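4. Household textile recovery in the Andby district

4.1 Background to the collection scheme

Textiles make up a small share of household waste by weight but a larger share of the material that residents say they would like to keep out of the landfill. In earlier sections we looked at paper and glass, where the collection routes in the district are old and well understood. Textile recovery is newer. Before the present scheme began, residents of Andby had two choices for worn clothing and linens: they could take them to the transfer station on Cosgrove Road, which accepted them in a mixed container, or they could put them in the trash.

The scheme studied in this section was set up by Skerasell, a regional hauler, under a contract with the district. It runs on a simple pattern. Each household that signs up receives a set of printed bags and a card with pickup dates. Bags are left at the curb on Monday, before seven in the morning, and taken to a sorting hall in Ziltham. Material fit for reuse is sold by weight to thrift dealers. The rest is graded for wiping cloth, fiber or disposal.

We were interested in what happens before the bag reaches the curb. Most published work on textile collection begins at the bin or the drop box. The amount of material that reaches either one depends on decisions made inside the home, often months earlier, and these decisions are harder to measure.

4.2 Sample and method

Invitations were mailed to every address on the Skerasell signup list. Of these, 552 households returned the first questionnaire and 250 agreed to keep a textile log through the study period. The log was a single printed sheet, replaced monthly, on which the household wrote down each item that left regular use, what kind of item it was, and where it went next. The possible destinations were storage in the home, repair, gift or sale, the pickup bag, the transfer station and the trash.

We also made home visits to 17 of the log households. These were picked to cover the range of housing in the district, from apartments near the rail line to farmhouses on the north side. A visit lasted one afternoon. The visitor asked to see the places where out-of-use textiles were kept and went over the log with whoever had filled it in.

Two limits should be stated. The households on the signup list had already shown an interest in recycling, and the results can't be read as a picture of the district as a whole. The log also depended on memory. Several households told us they filled it in at the end of the month – in one case from the contents of the pickup bag itself, which would leave out anything that had gone elsewhere.

4.3 Storage as the first destination

In the logs, storage in the home was the most common first destination for every class of item except socks and underwear. This held for apartments as well as houses. Items placed in storage were seldom moved on within the same month, and many were still in storage when the logs closed. Coats and children's clothing stayed longest. Towels and bed sheets moved fastest, often because they were cut up for cleaning.

The reasons given on the questionnaire fell into a few groups. Children's clothing was kept for a younger child or a relative. Adult clothing was kept in case it fit again, or for yard work and painting. A third group of answers had to do with the scheme itself. Residents weren't sure whether torn or stained pieces were allowed in the bag. The card sent out by Skerasell said "clean and dry textiles," and many took this to mean wearable clothing only. In fact the Ziltham hall accepts torn items and had planned its grading line on the assumption that it would get a good supply of them.

This misunderstanding had a clear effect on the logs. Torn items were more likely than sound ones to go in the trash, even in homes that put out a bag at every pickup. When the wording was changed in August to "clean and dry, torn is fine," the share of torn items in the bags went up. We can't separate the effect of the new card from that of a newspaper notice that came out at the same time.

4.4 Repair and handing on

Repair was rare as a first destination. Where it appeared, it nearly always meant sewing on a button or closing a seam, and was done at home. Paid repair was limited to zippers on coats and bags. Residents said the price of a new zipper was close to the price of a new garment, and that the nearest repair shop was a bus ride away.

Handing on was more common and followed family lines. Gifts to relatives were larger and less frequent than gifts to neighbors, and tended to fall at the change of season. Online sale was used by a small group of households, who used it often. These households had low pickup volumes and shouldn't be counted as poor participants, as the scheme's own reports have done. Their textiles were staying in use by another route.

4.5 Containers used in the home

Figure 4
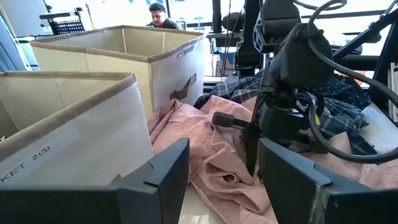 The kind of container a household used for out-of-use textiles had some bearing on how soon the contents were moved on. Households that hung the open pickup bag on a hook or door put it out more often than those that kept textiles in drawers or closed boxes. A middle group used a holding bin and emptied it into the bag before pickup. Bins of this type were usually of soft material and sold as general home storage, much like the two beige fabric bins at the left in Figure 4, which stand one behind the other. Residents in this group said that the bin was emptied when it was full, with little regard to the dates on the card, so that a large bin could pass several pickups before it was touched.

Bin size therefore matters to the operator. A bin that holds more than one bag's worth leads to uneven volumes, with little at most pickups and a great deal at a few. The Ziltham hall reported trouble with exactly this pattern. Its crews are scheduled by the week, and material that comes in above the daily limit has to be held under cover, where damp becomes a problem in the colder months.

A related matter is labeling. Few households marked their containers in any way. Those that did generally wrote the destination on them, such as "bag" or "sister," and these homes had the shortest storage times of any we visited. The number is too small to support a firm claim. It does suggest a cheap trial – a sheet of stickers mailed with the pickup card would cost the operator very little.

4.6 Implications for the pickup schedule

Skerasell has asked whether pickups could be made less frequent without losing material. The logs suggest that they could, for most of the district. Since textiles wait in the home for long periods in any case, a longer gap between pickups would be absorbed by storage that already exists. The exception is the apartment blocks near the rail line, where storage space is short and residents told us that a missed pickup usually meant the trash.

A split schedule would meet both needs. The apartment blocks would keep the present schedule and the remaining routes would move to a pickup every other month. Fuel use on the northern routes, which are long and thinly settled, would fall by nearly half if the same trucks and the same stops were kept. Whether households on the longer schedule would go on taking part is an open question, and one the log data can't answer. We return to it in Section 5, together with the driver records from the Cosgrove Road station.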